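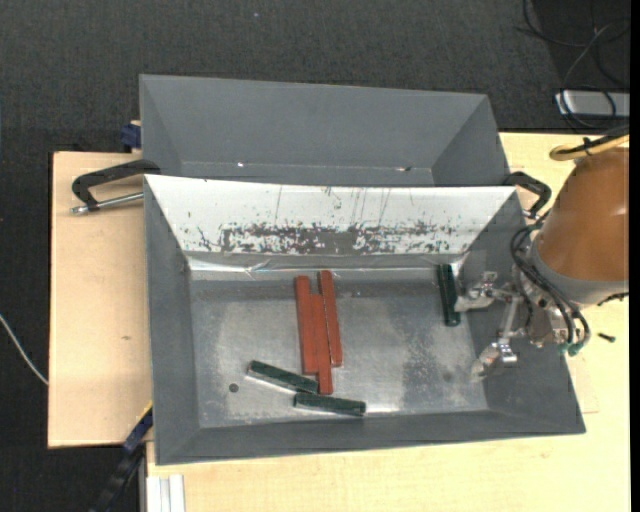 Moving out of a rental with wall-to-wall carpet, how clean is clean enough?
Posted in Renting and Moving by Clodagh Nic Giolla

I am moving out of a one-bedroom apartment at the end of September. It has dark gray carpet everywhere except the kitchen and bathroom. I have been here a little over four years. The lease says the carpet must be "returned in the condition received, allowing for fair wear," and then in a separate paragraph it says the tenant "shall arrange cleaning of soft floor coverings." It doesn't say professional cleaning and it doesn't say anything about receipts.

The management company (Skalletti) sent a move-out sheet on Monday that does ask for a receipt from a professional cleaner. The sheet is not part of the lease and I never signed it. I called and the person on the phone said everybody does it and it's easier if I just book someone. They quoted 94 dollars a room through the company they use, and they count the hallway as a room.

The carpet is in decent shape. There is a flattened path from the front door to the couch, four dents from a bookcase, and one spot by the window where a plant pot leaked. The spot is about the size of a saucer and is lighter than the rest. I have move-in photos, but they are mostly of the walls and the stove. You can see the carpet in two of them.

What I want to know:
Can they hold me to the sheet if the lease doesn't mention a receipt?
Is it worth renting a machine and doing it myself?
Does anything get rid of furniture dents?

3 replies

Cathal Ó Riain
I managed rentals for a small owner for a few years, so this is from the other side of the desk. I'm not a lawyer and rules differ by state, so check with your local tenant office before you argue with anyone in writing.

In general the signed lease is what counts. A sheet they send at the end is a request. "Arrange cleaning" could be read either way, and if it came to a dispute I would expect the question to be whether the carpet was clean, so put your effort into proving that. Write to them and ask which section of the lease requires the receipt. Do it by email. If they call you back, send a short email afterward repeating what they said.

The flattened path is wear. After four years I would never have charged for it. Dents from furniture, same. The plant spot is the one I would have looked at. If it's lighter than the rest, the color may have gone and cleaning won't bring it back. Even then they shouldn't bill you for a whole new carpet. Carpet loses value every year, and they should only charge for what was left in it. Ask how old it is. If it was already down for 7 years when you moved in, there isn't much left to charge for.

As for the machine, yes, if you have the time. Vacuum twice first, in two directions. Use less soap than the bottle tells you to, then go over everything again with plain water. Leftover soap makes dark carpet look dusty within a week. Open the windows and leave it overnight before you walk on it. Keep the rental slip.

Take your photos after it dries, in daylight, one from each corner of each room plus close-ups of the dents and the spot. Ask for a walk-through with someone from Skalletti before you hand in the keys.

drellero_mom
ice cubes for the dents. put one in each, let it melt, blot it, then fluff with a fork. worked for me on three out of four. the last one was from a piano

Moriarty
Just pay for the cleaning. It isn't worth the fight over a deposit. I used Alliveo when I moved and they were in and out in 30 minutes, and I had the receipt by email before I got home. Cost me more than I wanted but I got the full deposit back. They do charge extra for stairs.

Comment from Clodagh Nic Giolla
Thanks. I emailed them and asked for the lease section and the age of the carpet. No answer on the section yet, but they offered to take 20 dollars off. I've reserved a machine for the weekend. Two of the dents have already come up with the ice.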